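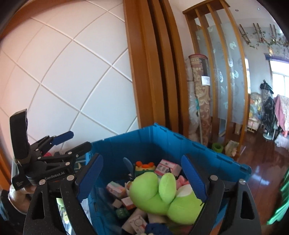
# Who Talks During the Game?

When you watch football on TV, you hear two main voices. They belong to the announcers, and each one has a different job.

## Play-by-play

The play-by-play announcer tells you what is happening right now: who has the ball, how far the runner got, what down it is. This person has to know every player by number. Many of them make a big chart before the game, with a small box for each player.

## The analyst

The analyst explains why a play worked or failed. Most analysts used to play or coach. They talk between plays, then stop when the ball is snapped – that is the other announcer's turn.

## What is the booth?

The booth is a room high above the field with a wide window. The announcers can look down at the grass or check small TV screens in front of them. At Flenley Stadium, which holds 3000 fans, the booth is up 5 flights of stairs and there is no elevator.

A third announcer often works down on the sideline. That person reports on injuries and talks to coaches at halftime.

## Who else is listening?

Announcers wear headsets. A producer talks into their ears during the game, and viewers can't hear it. The producer might say "replay next" or "break in ten seconds." The announcer has to keep talking the whole time.

## Try it

Turn the sound off for one drive and call the plays yourself. Ask a friend to be the analyst. Trade jobs when the other team gets the ball.

**Word to know:** A *drive* is all the plays a team runs in a row before it scores or loses the ball.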